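Section 6. Setting up the work board and teaching the pick position

6.1 Scope

This section applies to the Brakgate bench cell as installed at Pistmont and Citstead. It covers the placing of the work board, the alignment of the gripper with the test blocks and the weekly care of the fingertips. It does not cover the replacement of the gripper motor, for which see Section 9.

Only persons who have completed the cell induction may carry out the steps in 6.4 and 6.5. At Pistmont the induction is given by Rhonda Paquette and at Citstead by Sheldon Gosselin.

6.2 Before starting

1. Press the stop button on the pendant and check that the arm light shows amber.
2. Remove all parts from the work board and return them to the parts tray.
3. Wipe the board with a dry lint-free cloth. Do not use solvent.
4. Check that the two locating pins are fully seated in the bench.

CAUTION: The arm may settle by a few millimetres when the brakes are released. Keep hands clear of the space beneath the gripper until the amber light has gone out.

6.3 Placing the work board

1. Hold the board by the cutout and lower it on to the locating pins, with the cutout on the side furthest from the arm.
2. Press down firmly at each corner. The board must not rock.
3. Fit the two side clamps and tighten them by hand. Do not use a wrench.
4. Switch on the cell lamp and allow it to warm up for 10 minutes before any camera check is made.

NOTE: Light marks and smudges on the board do not affect operation. A board with a raised scratch or a chipped edge should be taken out of service and reported to the cell supervisor.

6.4 Teaching the pick position

The pick position is taught with two test blocks and the wrist camera. Stand the blocks upright, side by side, with a narrow gap between them and their marked faces turned the same way. Select TEACH on the pendant, then WRIST VIEW, and lower the arm slowly to the approach height.

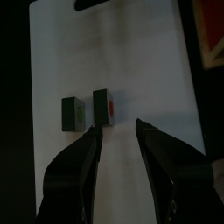
Alignment is judged by the position of the fingertips relative to the block that is to be picked. The operator should first decide which block is the target and confirm it by the coloured mark on its side face. With the gripper as shown, the left fingertip lies at the gap between the green-marked block and the red-marked block, and the right fingertip is well out to the right of the red-marked one. The target in this case is the red-marked block, and the gripper must be centred on it before it is moved forward. The coloured marks can look dull in low light - if there is any doubt, raise the arm and check the block by eye.

1. Set the jog speed to 2 on the pendant.
2. Jog the gripper sideways until the target block is midway between the fingertips.
3. Check that the left finger can pass through the gap without touching the neighbouring block. If it cannot, raise the arm, widen the gap by hand and begin again from step 2.
4. Jog forward until both fingertips have passed the front face of the target block.
5. Close the gripper at low force. The block should not turn or slide as the fingers meet it.
6. Press STORE and enter the position number. Position 11 is reserved for the park position and must not be overwritten.
7. Open the gripper, withdraw in a straight line and raise the arm.

CAUTION: Do not jog the arm downwards while a fingertip is over a block. The finger mounts are designed to take side load only and will bend.

6.5 Care of the fingers

The fingers should be inspected once a week and after any collision.

1. Park the arm and isolate the cell.
2. Check each tip for burrs, flat spots and trapped dust.
3. Check that the finger screws are tight. Use the short key supplied with the cell.
4. Open and close the gripper by hand. The movement should be smooth over its full travel of 34 mm.
5. Enter the result in the cell log, with initials.

Fingers must be replaced as a pair. Spare pairs are held by Odette Charpentier in the MacLeod store. After fitting a new pair, repeat the whole of 6.4, as stored positions will no longer be valid.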